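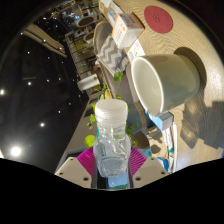

Clear plastic bottle with a wide screw cap. Behind it, a green cup or pot and a round red coaster on the wood.

Keeping House: Practical Skills for Small Homes
Session 5 notes: The table, and everything that ends up on it
Lleucu Beddoe, Room 22

Hi all, these are the notes I promised. They follow the session more or less in order, with a few things added that I forgot to say while we were standing up and moving stuff. If you missed class you should be able to do the homework from these alone, but do grab a copy of the sorting sheet from the folder by the door.

1. Why I start with the table

Most courses like this one start with closets. I used to do that too, and people went home and emptied a closet onto the bed and then had to sleep on the couch! A table is a much nicer size of job. You can clear it, clean it, and put it back in one evening, and you get to eat breakfast at it the next morning feeling very pleased with yourself.

It's also the place where the most different kinds of thing meet. Bottles, cups, coasters, mail, chargers, the one glove. Each of them has a home somewhere else (or ought to), and the table is where they stop on the way. So a lot of what we do in this session is figuring out which things really belong on a table and which ones are just passing through.

2. The three piles

You'll remember these from the sorting sheet.

STAYS: things you use at the table nearly every day. Coasters go here for most people. A pot for spoons or pens can go here too, if you use what's in it.

TRAVELS: things that come to the table full and should leave it empty. Drink bottles, mugs, cups, snack bowls.

LOST: everything else.

Idris asked whether a bottle can be a STAYS if you drink from it all day at that same table. My answer is still no, and I'll tell you why. A bottle has to go to the sink to be washed, and if it's a STAYS in your head you stop taking it there. Call it a TRAVELS and it gets washed. He wasn't totally convinced, so Idris, try it my way until next time and then you can argue with me.

3. Bottles with screw caps

We spent longer on this than I'd planned, and I think it was worth it. Wide caps are easier to live with than narrow ones. You can get a brush in, often you can get a couple of fingers in, and you can look down inside and see what's going on at the bottom. Clear walls help with that too. If you own a mix of clear and solid-colored bottles, be extra careful with the solid ones, since you can't see a thing from outside.

How I wash one by hand:

Take the cap off and wash it separately. Do this first, while the water is cleanest.
Run a small brush or an old toothbrush around the ridges on the outside of the cap. Fingers leave grease in there.
Look inside the cap. Some have a liner or a ring. If yours comes out easily, take it out and rinse behind it. If it doesn't want to come out, leave it alone and just let soapy water sit in there for a bit.
Brush the inside of the bottle, shoulders included. The shoulders are the part everybody skips, where the neck opens out into the body and the brush slides right past. Bend the brush or tip the bottle.
Don't forget the corners of the base. A base with flat sides or facets has more little corners than a plain round one.
Rinse until there's no foam.
Dry with the cap OFF. Please. Put the bottle upside down on the rack and the cap next to it.

That last one matters more than all the others. A bottle that's put away damp with the lid screwed down tight will smell like a pond, and then you'll think the bottle is ruined and buy another one, and now you have two bottles. Felista told us she had 11 in one cabinet when she went and looked. (She said I could put that in the notes.)

If a bottle already smells, try a spoonful of baking soda in warm water, leave it overnight, then wash as usual. Check the bottom of the bottle or whatever paperwork came with it before you use really hot water or the dishwasher. Plastics vary a lot, and some go out of shape or turn cloudy.

Cloudy or scratched? My own rule is that scratches on the outside are fine and scratches on the inside mean it's time to use it for something else. Buttons, dry rice for a craft project, whatever. A clear bottle with a wide mouth is great for small things you want to be able to see.

4. Cups and pots

I say "cups and pots" together because in real houses they swap jobs all the time. A big cup loses its place in the cupboard and becomes a pencil holder. A small planter turns out to be perfect for teaspoons. There's no harm in it as long as you decide on one job and stay there. The trouble starts when one thing is doing two jobs, and you go to make a drink and have to take the pens out first.

A few practical points:

Tapered shapes (wide at the top, narrow at the foot) look lovely and tip over easily. Put heavy things in them, or set them toward the back of the table and away from elbows.
If you're repurposing a planter, check whether there's a drainage hole before you put anything wet in it. I've done this wrong. On a bookshelf.
Glossy outsides wipe clean with a damp cloth. Pale insides show tea and coffee rings sooner, and a paste of baking soda and a little water gets most of that off. Rub gently.
Before you put a cup back in use for drinking after it's held pens or plants or screws, wash it properly and look it over for chips and hairline cracks. If the inside is chipped, it stays a pen pot for life.

Emlyn brought up stacking. I don't stack anything tapered more than two high, and I put a folded cloth between them if they're glossy. Otherwise they grip each other and you end up doing that awful twisting thing over a hard floor.

5. Coasters, and looking after wood

A coaster costs very little and saves a lot of grief. Have one at every seat plus one spare, and keep them out on the table, because a coaster in a drawer protects the drawer. Choose a color that stands out from the wood if you can. On a light wood table a red or a dark blue one gets noticed and used, while a tan one just disappears and the mugs go down beside it.

Flat ones with no rim are easy to wipe but they let drips run off. Ones with a rim hold the drips, and then you have to remember to empty them. Pick whichever annoyance bothers you less!

For the wood itself:

Wipe along the grain, with a cloth that's damp and well wrung out.
Dry it straight after with a second cloth. I keep the two cloths different colors so I don't mix them up.
Lift things, don't slide them. Grit under a base will scratch a finish faster than anything.
If you have a window or a strong lamp on one side, bend down and look across the table toward the light. You'll see every smear and sticky patch that you missed from above. Hatem tried this at home and went around the whole apartment doing it, so be warned, it's a bit addictive.

White rings: leave them a day first, since some fade by themselves. If they don't, come and talk to me before you put anything on them. What works depends on the finish, and I'd hate for you to make a small mark into a big one on my advice from a handout.

6. Putting it back

When the table is clean and dry, put the STAYS pile back first. Then stop. Walk away, have something to drink (on a coaster), and come back before you decide on anything else. A lot of things look as if they need to be on the table only because they were there ten minutes ago.

TRAVELS goes to the sink or the cupboard. LOST goes in one box, a single box, with your name on it, and bring a list of what's in it to the next session. Just the list. We don't have room for the boxes.

Homework for Session 6

Do one table, start to finish. It can be a desk or a nightstand if you don't have a table.
Wash every drink bottle you own and match each one with its cap. Bottles with no cap and caps with no bottle go in a bag and come to class with you, for the swap.
Find one cup or pot that's doing two jobs and pick one.
Write down the LOST list.

Next time is drawers, so wear something with sleeves you can push up.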